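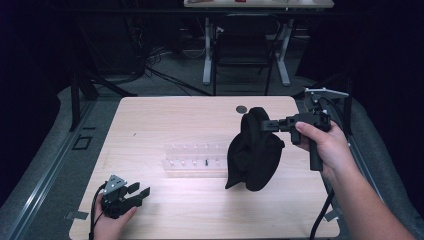 A black cloth, a clear rack and two hand-held grippers at the Grilora bench.

Asuka Sakamoto wants the left hand to be lazy. That's her word. On her screen is a plot with two lines, one per gripper, and the left one keeps twitching when it has no business twitching. "Lazy," she says again, and drags a slider, and the line goes flat.

It's Sunday, a little before nine in the evening, and the software group at Grilora is trying to get a policy to handle a cap. A soft black one, nothing special. The task name in the repo is cap_rack_v3 and there have been, depending who you ask, either two or five earlier versions. Pick up the cap, get it to the clear rack in the middle of the table. A kid does it without looking. The code that's supposed to learn it is on its 43rd training run.

The data comes from people. A person holds a gripper in each hand and does the job, and the software takes down finger opening, wrist pose and video, all stamped to one clock. In theory one clock. Pieter Mthembu spent most of January on the clock. The two grippers drifted apart over a long session, a few milliseconds, then more, and the policy learned that the right hand always moves a hair before the left. It was superstitious, he says. It would wait for nothing.

His fix is a small tool called Stistell, which nobody outside the building will ever see and which he's plainly proud of. It lines up the streams after the fact, throws out any episode where they disagree too much, and writes a one line reason. Of 1292 episodes it kept 598. People were not happy. "Those were my evenings," says Iresha Gamage, who'd done a lot of the demonstrations. She got over it when the next run stopped dropping the cap on the way up.

Perception is the other headache. Cloth has no fixed shape, so there's no pose to estimate, not in the way there is for a mug. The team tried keypoints first – brim left, brim right, crown – and the labels fell apart whenever the thing folded over itself. Black on black fingers didn't help either. The segmentation would hand the fingertip to the cap or the cap to the fingertip, and the planner downstream beleived whatever it was told. And then there's the rack, which is clear, with wood grain showing straight through it. Depth sees table.

So, no keypoints now. Raw video in, short chunks of motion out, and a thin safety layer on top that Fumiko Arai wrote and guards like a dog. It caps finger speed near the table. It refuses any motion that would close both grippers on the same spot. Everyone complains about it. Nobody has turned it off.

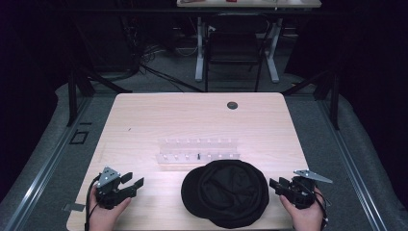 What the planner thinks it's doing

Chunking is where the arguments are. The policy predicts a stretch of motion, plays part of it, predicts again. Play too little and the thing dithers, every new guess fighting the last. Play too much and it's acting on old news – the cloth has slid and the fingers are off to where it used to be. Sakamoto's current answer is to blend the overlap, old guess fading out while the new one fades in. Works ok for carrying. Doesn't work for the grasp, where the average of two good plans is a bad plan, one finger either side of nothing.

Gamage wants a seperate mode for the grasp. Arai hates modes. There is a whiteboard about it.

Meanwhile the tooling keeps growing, because someone has to look at all this. The replay viewer, Grediment, began as an afternoon's work and now opens before anybody's mail does. Scrub through an episode and you get every view side by side with the finger openings underneath. You can type "right closed, left open" and jump to every moment that matches. That's how Sakamoto found the twitch. In a batch of 100 episodes she could see the left fingers opening and shutting a tiny bit while the right did the work. It was in the demonstrations. People fidget. The policy, a good student, fidgeted too.

Smooth it in the data or smooth it in the controller? She's doing it in the data, tonight, with the slider. Mthembu thinks that hides a problem. He may be right, there's a deadline.

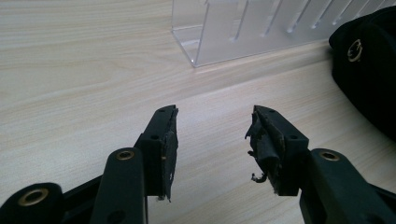

Hatsue Hirose

The close-up views are the ones I kept asking to see again. Wide shots make the task look simple. From down at the fingers it's all wear and guesswork – grip pads torn along the edge, a curl of loose pad hanging off the right one, a slice of black fabric way over to the side, the rack pale and stripy in back. The network gets that too. It has to work out that the strip is part of the hand and the fabric is the job.

Which raised a question I hadn't expected to spend an hour on: does a ragged pad count as bad data? Arai says swap them and tag the episodes by pad. Gamage says leave them in, a policy that has only met clean pads will fall over the first week it meets real ones. They've settled, for now, on a field in the episode header. pad_state, free text. Mthembu groaned at "free text" and he has a point, two people had already spelled "frayed" differently by the time I left.

Run 44 went into the queue at half past ten. Lazy left hand, no grasp mode, safety layer on. Sakamoto set an alert on her phone for the loss curve and went to look for her coat.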